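Fustside one-piece vanity: eight months of toothpaste later
Posted 19 Jul 2020

We put the Fustside vanity in last November, after the old pedestal sink finally gave up, and I've been meaning to write it up ever since. I paid $3091 at Gatidik with delivery and the tap, plus another $156 for a plumber to come back and sort out a weepy trap (his fault, not the vanity's). That's a lot of money for a small bathroom, so I had expectations!

What sold me was the top. Basin, counter and back ledge are all moulded together, so there's no silicone line around the bowl going that lovely shade of orange. There's a generous flat bit on either side too, enough for the soap, the toothbrush mug and whatever my kids have abandoned on the way to school.
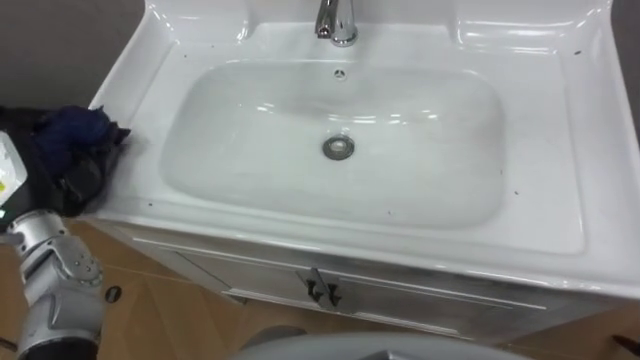 Living with the basin
It's wide and fairly shallow. I love the wide part. I can rinse a jumper in it without flooding the floor, and the sloping sides mean there's no tight corner for gunk to hide in. Shallow I'm less sure about, and if you turn the tap on full you'll be wearing it. You learn.

White gloss shows absolutely everything, mind you. Specks, hair, toothpaste flicks, the lot. I went through a few sponges and a spray from Oretik that left streaks before settling on a soft cloth and a drop of dish soap. An old dark blue one does the job nicely, pushed down the slope beside the tap and then over the floor of the bowl.
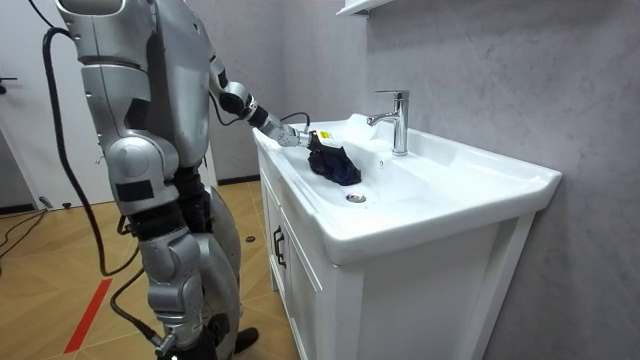
The cupboard underneath
White doors with a raised moulding around each one, a bit more traditional than I'd normally go for, but it has grown on me. The grooves do collect dust. I run a damp cloth along them when I remember, so not often. Inside there's room for up to 19 loo rolls (yes, I tried) once you've worked around the pipes. 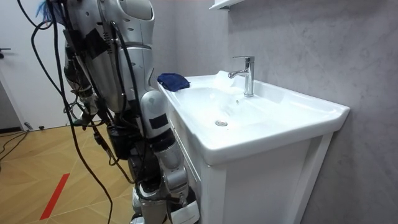

White basin on a white cabinet, by the bathroom door.

My one real grumble is the handles. They're small dark metal things, and the two of them sit right beside each other where the doors meet. I like the colour against the white. What I don't like is that the left one sits slightly lower than the right, and now that I've noticed it I can't stop. I'll get the screwdriver out one day. The Tsikata model I looked at had plain knobs, and I do sometimes wonder.
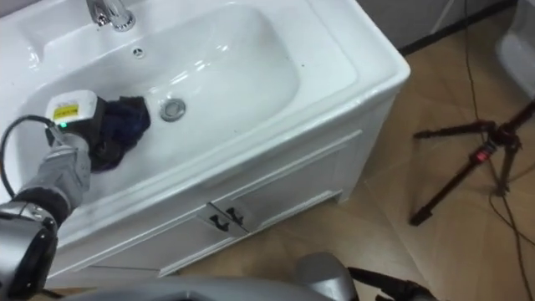
Wiping out the left side of the bowl, with the dark handles below.

Would I buy it again? Yes, though I'd wait for a sale and I'd ask for a deeper bowl if they ever make one. The tap still shines up beautifully, and the whole top takes me 2 minutes to wipe down before bed. Four stars from me, with the missing one going to those handles.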